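Friday, late, with my shoes off at last

Well, I went, and I am glad I went, though my feet are telling me otherwise and I've had to make a second pot of tea just to sit up long enough to write this down. Najwa has been after me since the start of April to come along to the Sasora open house, and I'd been saying "we'll see" the way I used to say it to the children, meaning no. Then yesterday she called and said she had put my name on the list already, so that was that.

We took the 56 bus out to Jarkcombe, a longer ride than I remembered. They have pulled down the old carpet place on the corner and there's a fence around nothing. Najwa had brought almonds in a twist of paper and we ate the lot before we were past the river. She talked most of the way about her sister's kitchen being redone (the cabinets came in the wrong color, and the man wants paying anyhow) and I must have been a good listener because she told me so when we got off.

There were 18 of us in the afternoon group. I know because they gave us numbered stickers and mine was the last one. I had expected a sort of factory, I suppose, with yellow lines on the floor and hard hats, and there is a workshop at the back, but the part they wanted us to see was a kitchen. A proper kitchen counter with a proper kitchen's worth of clutter on it! White marble with gray veins, a toaster, canisters, a roll of paper towels, tea, somebody's oat bites. I felt at home right away and then felt silly for it.

The young man who showed us around is called Karim Karam, and I liked him very much. He speaks softly and he waits until you have finished your question, even when the question comes from the gentleman in the green jacket and takes five minutes. He told us the arm runs on a program they call Drivodar, and that the point of all their work there is to get it to manage in a kitchen the way people really keep one. In their first year they had everything set out in neat rows, he said, and the arm did beautifully, and then they moved the salt and it was lost. So now they move the salt every day. They move everything every day. I thought of my own counter and told him he could come and practice at my house, and he laughed and said they might take me up on it.

He had it do a few small jobs for us. First it had to find a little shaker and set it down on the wooden board. It went out over the counter so slowly that I caught myself leaning forward, and then it stopped for a while, and I thought that was the end of it, but Karim just stood there with his hands in his pockets and waited, and after a bit it went on and did it. Everyone clapped. I clapped too, and Najwa whispered that nobody has ever clapped for her when she puts the pepper away.

The second job was the same shaker back to where it came from, and it knocked it over. I was pleased to see how Karim took that. He set the shaker upright again, wrote something in a notebook, and started over without any fuss. The second try went fine. He said they have 1,289 tries written down for that one job alone, good and bad together, and that the bad ones get more of their attention. I've been turning that over all evening. I couldn't tell you how many times I burned rice before my mother stopped hovering, but I do know she never wrote it down.

What I had not expected was how quiet it is. I had in my head a great whirring and clanking, and there was only a low hum, less than my refrigerator makes. It has a round white head with a blue light glowing in the middle of the top, and cables running all along the arm and looping over, which made it look less finished than the ones on television. I preferred it that way. You could see that people had been at it with their hands.

Somebody asked the question I'd been too shy to ask, whether it would be putting cooks out of work, and Karim didn't brush it off. He said that he didn't know what would come in twenty years, but that his own interest was his uncle Smadi, who has a bad tremor now and can't lift a kettle, and won't have a stranger in the house. If the arm could pass him his cup, Karim said, he'd call that a good career. Najwa squeezed my elbow so hard at that I nearly yelped. We both thought of her father, of course.

Afterward there was coffee and very dry cake. I got talking to a woman from Najwa's choir whose name I have lost already, and who wants me to come and hear them next month, and I said yes before I'd thought about the bus. The gentleman in the green jacket asked Karim two more questions by the coat rack. I left him to it.

Home by six, and I looked at my own kitchen with new eyes, I must say. The teapot behind the bread box, the good knife under a dish towel, the lid that doesn't belong to anything. I had half a mind to straighten it all up and then thought, no, Karim would want it just so, and I put my feet on the other chair. I must call Najwa tomorrow and thank her properly, and give her back her umbrella, which has come home with me again.

I printed these on the little printer, so the color has come out paler than it ought to, but I wanted them in the book.
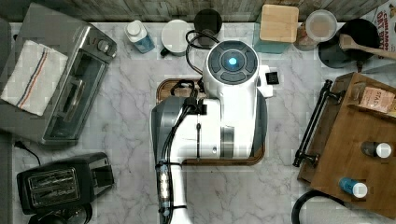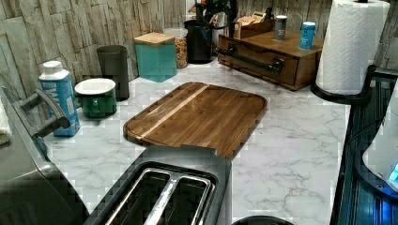
The kitchen counter at Sasora. The first one has the arm reaching in over it.

It's gone eleven and the tea is cold. I meant to write about the workshop too, and the woman at the back soldering with her glasses pushed up on her head, and the list of parts on the wall in three kinds of handwriting. Tomorrow, if the rain keeps on and I can't get out to the beans.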